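Gomora – call for test kitchens and home testers for the Peltelora table kit

Gomora is looking for people who will use our two-arm table kit, Peltelora, in their own kitchen or workshop and tell us what is good and what is bad in it. The call is open until the end of March. You do not need to be an engineer. You need a table, a bit of patience and the habit of writing things down.

What is Peltelora

Peltelora is a kit of two light robot arms, each with a gripper, which stand at the edge of a normal table. The kit is made for the small work that comes after a meal or before it: picking up food pieces, moving them to a plate or a rack, throwing wrappers into a bin box. The arms are controlled from a tablet, or they repeat a task which you have shown them by hand.

The mechanical parts are built by Trirach. The software and the support are from us. The kit is already on sale to schools and small laboratories, and now we want to prepare the home version.

Who can apply

We accept single persons, families and small firms. Please apply if:

You have a free table at least 80 cm deep, which can stay in the same place for the whole test.
You can give the kit about 2 hours in a week. It can be in the evening, we do not check the time of day.
You can write short reports in English. Simple English is fine, our own is also simple.
You are over 18, and small children in the house do not have access to the table when the arms are on.

Experience with robots is welcome but gives no advantage. In the last test round the most useful reports came from a bakery.

What you will do

The test takes two months. In the first weeks you follow our task list, later you choose your own tasks. After every session you fill in a form with the task, the objects used, where the arm stopped and whether you had to help it. We are mostly interested in the difficult objects – rice and other loose grains, soft packaging, tissue, thin sticks, round things that roll away.

The usual task on our list is table sorting. Carrots and similar food go to the plate, wrappers go to the clear box, and small tools go to the dish rack. You may use your own dishes if they are not glass.
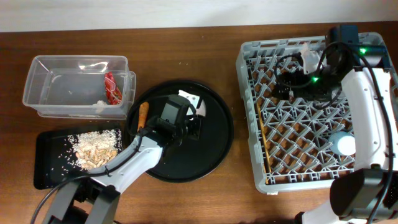
What you receive

The complete kit on loan, with delivery and return paid by us.
A set of practice dishes, which you keep.
A video call for the first installation, and answers by e-mail on working days.
A discount on the home version, if you finish the test and want to buy it.

We do not pay a salary for the test. Firms which need an invoice for their working hours should write to us before they apply. Participants in the Gajdoš area can also collect the kit in our office and see it working before they decide.

How to apply

Send us a short letter with the size of your table, a photo of the place and a few sentences on what you would like the arms to do. Please write "Peltelora test" in the subject. We answer every letter, also the ones we have to refuse. Kits are sent in the order of accepted applications.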